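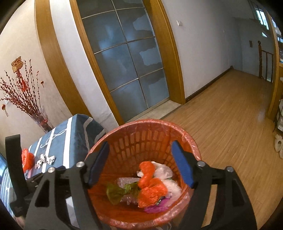 Garklow Grasp Planner
Version 4.2 for Linux

Garklow is a grasp planning and execution library for two-finger parallel grippers. It takes a registered point cloud and a wrist camera image, returns ranked grasp candidates with approach and retreat paths, and monitors the grasp through contact. It is built and maintained by Prorwood and is sold per workcell or per vehicle.

Version 4.2 adds the Rim module, a planner for open containers: baskets, bins, buckets, pots, and trays with a raised edge. Earlier versions treated these as solid objects and tried to close across the full outside width, which failed on anything wider than the stroke and crushed anything thin.

What the Rim module does

The module fits a closed curve to the upper edge of the container and tests grasps along it. Two grasp families are supported. In a span grasp, the fingers go outside the container on opposite sides and close inward. In a wall grasp, one finger goes inside and one outside, and the wall is pinched between the pads. The planner scores both and returns them in one list. Either family can be turned off in the configuration file.

Perforated and slotted walls are a known problem for depth cameras. A slotted basket often comes back as a set of broken strips, with points from the floor or the contents showing through the gaps. Rim fills the wall surface from the fitted edge downward before collision checking, so the planner does not try to send a finger through a slot.

Liners are handled separately. A bag folded over a rim changes the apparent edge height, and the fold can slip when the pads close. The liner classifier marks sections of the rim as lined, bare, or unknown. Unknown sections are treated as lined. On lined sections the pad overlap is increased and the closing speed is reduced. Both values can be set by the user.

Contents are segmented as one deformable volume. Rim makes no attempt to separate crumpled film, wrappers, or bags from each other. The volume is used for two things only: to keep an inside finger clear of the contents, and to decide if the fill level is above the rim. If it is, wall grasps are rejected by default.

Learning from hand-held demonstrations

The liner classifier and the grasp ranker are trained on demonstrations recorded with a hand-held gripper that has the same finger geometry as the robot. The training tools are included with the license, so users can add their own containers and rooms.

A demonstration log needs a wrist image stream, a finger opening value for each image, and a pose track. The import tool checks time alignment and rejects any log with a gap longer than 50 milliseconds. Rejected logs are listed with the reason and the time of the first gap.

The base model shipped with 4.2 was trained on 2,142 demonstrations. Of these, 833 were recorded in furnished homes, with tables, doorways, and stairs left as they were. The rest came from our test floor. We found that models trained on the test floor alone put too many approaches on the side of the container nearest to furniture. The split is listed in the model card so that users can judge how close their own site is to the training set.

Pad color matters more than we expected. The opening estimator finds the finger pads in the wrist image, and it needs them to stand out from the finger plates. Blue pads on black fingers work with the default settings. Black pads on black fingers do not, and need either a color change or an encoder reading.

Planning near fixed objects

Rim reads the same scene map as the rest of Garklow. Each surface carries one of three tags:

keep-out: no part of the arm or gripper may enter
slow: motion allowed at reduced speed
free: no limit applied

Tablecloths and other hanging fabric should be tagged keep-out with a margin. The map does not model cloth motion. Glass and polished floors should be tagged by hand, as depth returns from them are poor. Stair edges are not detected by Garklow. On a mobile base this has to be handled by the base controller.

Interfaces

The library has C++ and Python bindings. A planning request takes a cloud, an image, a camera calibration, and a gripper file. The reply holds up to 1,000 candidates, sorted by score, each with a family, a rim position, a pad overlap, and a collision margin. A candidate that fails the margin check is returned only if debug output is on.

The Yoon viewer is included. It replays a planning request step by step and shows the fitted rim, the lined sections, and every rejected grasp with its reason code. Yoon files can be attached to a support ticket without the raw images.

Users who run Zamunley for task sequencing can call Rim as a single action. The action returns success, no grasp found, slip, or timeout.

Limits

Rim does not plan for lids, handles, or hinged containers. Soft containers with no stable edge, such as standing paper sacks, give poor fits and should be sent to the general planner. Containers stacked inside each other are seen as one. Load weight is not estimated before the lift.

Upgrading from 4.1

Gripper files from 4.1 load without changes, but the pad thickness field is now required for wall grasps. Scene maps must be converted with the map tool. Models trained in 4.1 cannot be used for ranking and have to be trained again from the original logs.

Technical contact: Meenakshi Goel, Planning Software, Prorwood
Page last revised: Friday, January 20, 2023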